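Robot arm keeps picking up two cups instead of one

posted by govetdale_tinkerer

Hi all! I took over our cup-handling cell in January and I'm stumped. Arm on an extruded aluminum bed, varnished board on top, plastic cups in red, green and blue. It should grab one cup and set it down. Every so often it comes up with a second one stuck to it, or tips the neighbor over. Out of the last 100 picks I lost 13 that way. I already re-taught the pick point, no change. What would you check first?

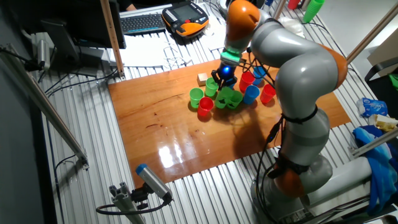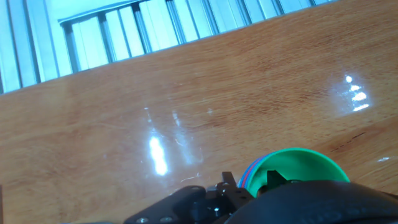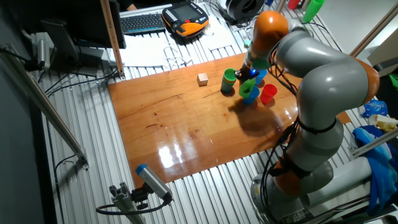

Our cell, two views from the side and one from the wrist camera (the middle one).

Jarmo Leinonen

Your cups are way too close together! In the first picture two green ones are touching right under the gripper, so where is the outer finger supposed to go? I ran a Zemach cell with the same headache for a whole winter. Open the fingers only as wide as one rim plus a little clearance, and leave a finger's width between cups when you set them out. Then slow the last bit of the descent. We dropped ours to 19 percent speed and the tipping pretty much went away.

Also look at the glare in that wrist shot. If you're using that camera to find the rims, a shiny varnished board is going to bite you sooner or later. I'd put down a matte mat (ours came from Stüber, anything dull will do) and redo the camera calibration afterward, plus the board height, because the mat adds thickness.

prustari_fan

gripper is probably worn out, just get a new one

mo_in_maintenance

Don't buy anything yet. Power down, lock it out, then put a hex key on every screw on the finger bracket. Mine had one backed out half a turn and the finger leaned just enough to snag the next cup. Wipe the fingertips with alcohol while you're in there, and look over the cable straps along the arm too. A loop that's too short can tug on the wrist at full reach. I write the cycle count on tape next to the base every time I do this, last one was 943 cycles after the one before and everything was still tight.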